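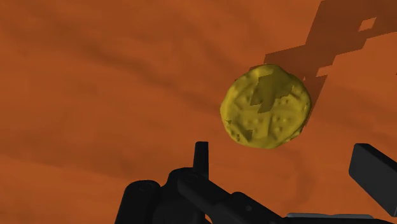
Chapter 4
Paying for the Thing

4.1 The price on the quote

Every equipment budget begins with a number somebody liked the look of. In this chapter we follow one such number through the Visden packing shed, where Sheena Tennant was asked in March to find out what it would cost to have a gripper pick up small lumpy items and put them somewhere else. The supplier, Surier, sent a one-page quote. The arm had a line, the gripper had a line, and everything that would make the two of them useful was covered by the word "integration", in smaller type.

Tennant's first draft copied the quote into a spreadsheet and added freight. Her manager, Said Filali, sent it back with 11 questions in the margin. Four of them were about who would be standing next to the machine when it stopped.

4.2 Simulate before you sign

Trying a pick in simulation is cheap compared with trying it on a shop floor, and you should do plenty of it. A rendered gripper can be placed on either side of a round, dented object with an uneven rim, under an awkward hard-edged shadow, and nobody has to sweep up afterward. You can change the gripper, the lighting or the object before lunch.

Simulation still belongs in the budget. Put down the licence, the computer and the hours, particularly the hours. Filali's rule at Visden was to set aside 25 per cent of the engineering time for checking simulated picks against real product. Tennant thought this was gloomy. She later asked for more.

4.3 Costs that arrive by themselves

Some costs never get a meeting. Spare fingers, guarding, a compressor, floor repairs and the electrician's second visit will all turn up whether or not you have a line for them. The Mirudgate line, which we cost in full in section 4.6, went over budget mostly on cables.

Before reading on, find a quote for any piece of equipment your workplace or school has bought. Mark each item you would need on the first day of use that the quote leaves out. Keep the list handy for the worksheet at the end of the chapter, and leave room at the bottom.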